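Suchbegriff eingeben … Suchen

Wartung der Sortierzelle Trakodura

Im Oktober wurde die zweiarmige Zelle nach 4.000 Betriebsstunden überprüft. Efe Igwe übernahm die Mechanik, Tamunoemi Dauda die Greifer. Als Prüfaufgabe dient weiterhin das Einräumen leerer Getränkeflaschen in den Behälter an der Rückwand.
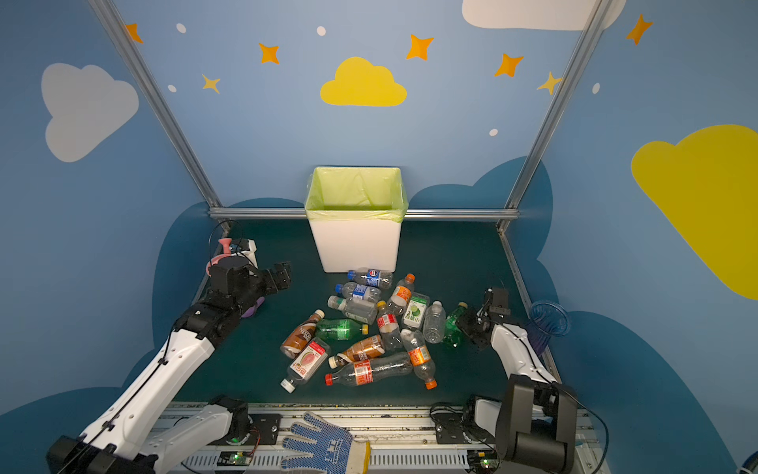 Die Schrauben der Grundplatten werden über Kreuz nachgezogen – stets im stromlosen Zustand. Danach ist die Nullstellung beider Arme neu einzulernen. Der Parametersatz 157 bleibt gültig, Satz 183 wurde gelöscht. Die Kabel am Handgelenk benötigen ausreichend Spiel für die volle Drehung.

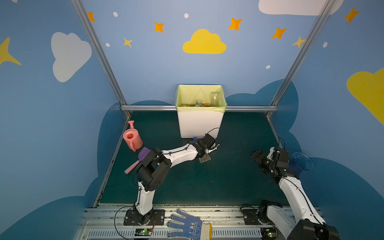
Linker Arm mit Greifer nahe dem Behälter

Die Greiferkraft ist vorerst auf 55 Prozent begrenzt.

Kontakt | © Vitberg | Nach oben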